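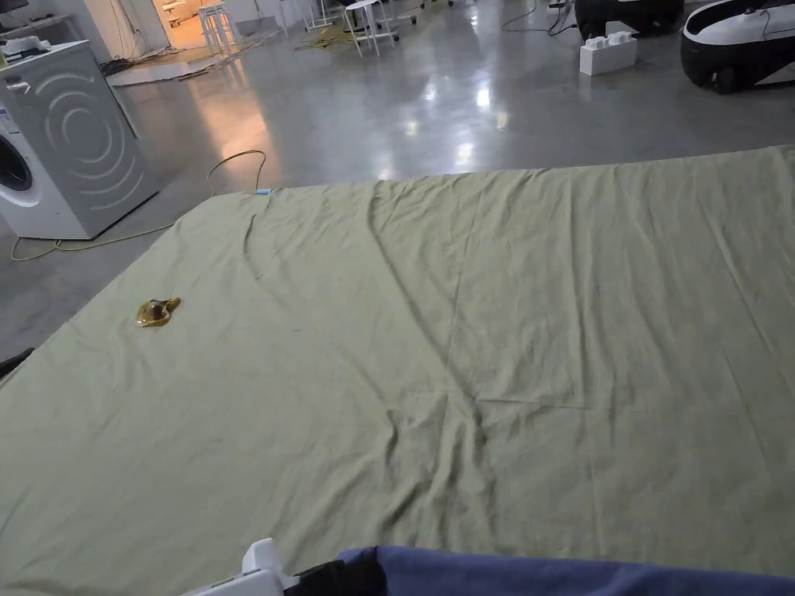 Deok-su Yeom wanted to know if a fold counted when one corner stuck out, because the rules sheet said "neat" and neat could mean anything.

"It means my grandmother wouldn't redo it," said Carmela, and she wrote that on the club's list of definitions in green marker.

It was Thursday, almost 200 folds into the season, and Carmela had never loved anything the way she loved this stupid, wonderful contest. Other clubs built things that threw balls. Hers was teaching a machine to do laundry! You showed it, over and over, with a gripper in each hand, and every showing got a number and went into the pile. Mulligan - they had named the learner after the do-over, since it needed so many - would chew on the pile all night and try to copy them in the morning.

"Number 39 was beautiful," said Diarmuid. "I'd like that on the record."

"Number 39 was a burrito."

"A beautiful burrito."

Sigrun had the timer and no patience for either of them. She wanted the big piece next, the blue one, corners first. Corners were the whole trick. Get two good corners and the cloth would practically tell you where to go. Miss one and you were chasing it all over the floor.

Carmela shook out her wrists and squeezed the triggers twice for luck.
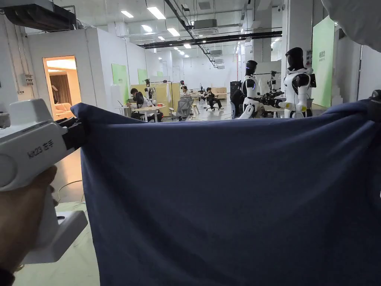
"Higher on the right," Sigrun said. "Now wait. Let it stop swinging."

Carmela waited. She could feel the weight of it in both arms, and she thought about Mulligan, who had no arms of its own yet and would have to borrow everything from her - the pause, the little tug, even the way she held her breath before bringing the corners together.

"Do you think it'll learn the breathing?" she asked.

"I hope so," said Deok-su. "That's the best part."

She laughed, lost the left corner, and the whole thing slid away.

"Keep it," Diarmuid said quickly. "Don't delete that one. It should see how you pick it up again."

So Carmela bent down and picked it up again.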